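Arnholm, second visit - short review
Dec 28, 2022

Quick one, train in an hour. Went back to Arnholm after the refurb, wanted to see if the new dining room chairs and tables are as good as people keep telling me. Short answer: tables yes, chairs mostly, lighting no.

Background for anyone who missed it. Old grain store by the canal, closed in July, reopened with an interior by Ovus. Same kitchen, smaller room. 16 tables now. Used to feel like a station hall in there, you shouted at your own date. Now there's a low ceiling over the back half, felt panels I think, and you can hear the person opposite. Big improvement. Probably the best money they spent.

The tables. Designed for the place by Tseng, sold to the public as well from next year. Solid ash, oiled, thick edge that's been rounded off underneath so your wrists don't catch on it. Single pedestal leg. I leaned on ours pretty hard and no wobble at all. Wide enough for sharing plates, which you need, because the set menu is 10 courses and they come up to three at a time. One gripe - oil finish and red wine. Ours had a ring on it already, and the room has only been open a few months. They'll be sanding those by summer.

The chairs. Also Tseng. Nice back, very nice back, curved in the right spot. Seat is too short for me. Fine for the first two hours, then I was shifting about. Dinner ran over three. If you're under average height you'll proably love them. Ask for the bench along the wall if not, it has a proper cushion.

Lighting. Grilard pendants, one over every table, hung much too low. Stand up and you get it in the forehead. I did it twice. Also a very white bulb for a room with that much wood in it, makes the fish look grey. Easy fix, hope they do it.

Coat check is a row of hooks by the door. No number, no ticket. Bathrooms are lovely, dark green tile, heavy doors, a real towel.

Food, since somebody will ask. Smoked eel on rye, great. Beet thing with horseradish, great. The duck was dry and I'd say so to there face. Bread comes late and you want it early. Service quick and friendly, maybe too quick in the middle, we had two plates waiting while we were still on the one before.

Price has gone up. You're paying for the room now, no question, and I'd still go for the room. Book the back half, not the window side, there's a draft every time the door opens.

Scores, out of 5
Room: 5
Tables: 4
Chairs: 3
Lighting: 2
Food: 4

Would go back, on the bench. Will update if they raise the lamps.
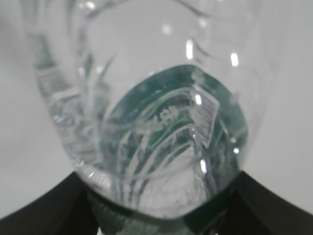

Heavy cut glass, looking down toward the base.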